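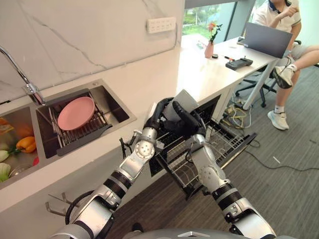
Why does a dishwasher leave a white film on glasses in some towns and none in others?
The film is mostly calcium carbonate, left behind when hard water is heated and then dries. Where the supply runs over chalk or limestone it carries more dissolved calcium, and the softener inside the machine has to be set to match.

Most dishwashers sold in Britain have a softener built into the base. Incoming water passes through a bed of resin beads, which hold sodium and exchange it for calcium and magnesium. Once the beads are full, the machine flushes them with brine from the salt tank and sends the waste down the drain.

The interval between flushes depends on the hardness setting. Dinesh Sikder, a service engineer at Haque, finds that the setting is seldom changed after installation. On a low setting in a hard area, the resin is exhausted well before the next flush, and untreated water reaches the final rinse.

Table salt is a poor substitute for the granular kind. Its anti-caking agents can clog the resin, and fine grains pack into a solid lump in the tank.

Combined tablets complicate matters. They contain compounds that keep calcium in solution, and these cope with moderate hardness. In Puvport, where the water comes from chalk boreholes, Sikder advises filling the salt tank whatever the packet says.

Film is sometimes confused with etching. To tell them apart, wipe the glass with white vinegar and leave it for a few minutes. Limescale dissolves. Etching is damage to the glass surface itself, encouraged by very soft water, high temperatures and too much detergent, and it is permanent. A softener set too high will make it worse.

Water suppliers publish hardness figures by postcode. The units vary, so check which scale the machine's manual uses before altering the setting.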